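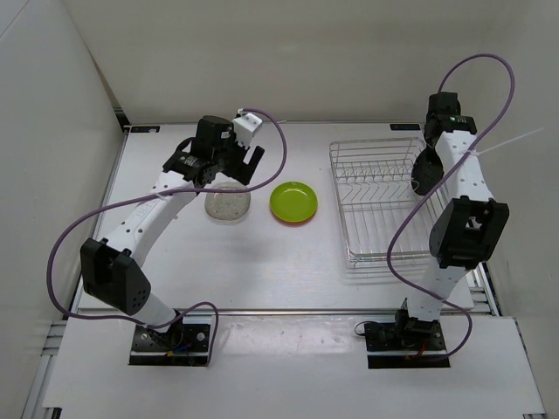 Glass plate, little green plate, rack.

5 min read

Monday, February 7, 2022

Plates day! I have been putting off the plates since we moved in (August, for the record, so you can do the math on how long I can put off a plate) and this morning I finally decided that before I bought one single new thing for the kitchen I was going to sort out what we already own and how it gets dried and where it lives.

The wire rack is staying. I went back and forth on it all weekend because Sheyla Quintero has one of those big two-story ones from Van Dijk with a cup rail and a knife slot and a tray that slides out, and every time I go over there I come home wanting it. But ours is just a plain silver rectangle with the zigzag wires across, and it's thin, and it fits toward the back without eating all the space, and I like that I can pick it up with one hand when I want to wipe under it. So it stays. I'm moving it to the right side for good. Giuliana says left is better if you're right-handed, because you wash with one and set down with the other, and I stood at the sink this afternoon miming it like a crazy person and I still couldn't tell which way my hands wanted to go. Right it is.

The round glass plate I love. It has that slightly frosted look, and on a light surface it almost disappears, so I've already come close to setting a mug on top of it once. It was Mom's and there used to be a whole set, and now there's this one. I'd like to use it for fruit. Or for nothing, just have it out.

Then the lime green one with the orange rim! Giuliana Cusi brought it over the night we had the soup, with cookies on it, and she says it isn't hers, and Sheyla says it isn't hers either, so I guess it lives here now. It's small, toast size, and so loud next to everything else. I had it in the give-away box and took it out again before lunch. It makes me happy to look at and I don't have another reason.

What did go in the box: the chipped brown bowls, the Hirnumer platter that doesn't fit in any cabinet we have, three lids with no pots. I drove it all over to the Wostside drop-off before I could change my mind, and of course the guy there told me they're closed to kitchen stuff until Thursday, so it's all riding around in the trunk. It clinks on every turn.

I also looked up new dinner plates while I was waiting for the laundry. Ziludon has a nice white set but I'm not spending that kind of money on something I'm going to put spaghetti on. Maybe when the tax thing comes back.

Oh, and I tried the plates in the rack both ways, facing left and facing right, and facing left they lean better. Small ones toward the front or I forget they're there. I need to remember to tell Dad because he loads it any old way and then piles the pans on top.

Tomorrow the mugs. There are so many mugs. I'm not even going to start thinking about it tonight, my back hurts and there's leftover rice, and Giuliana wants to call at eight about the shower for her cousin.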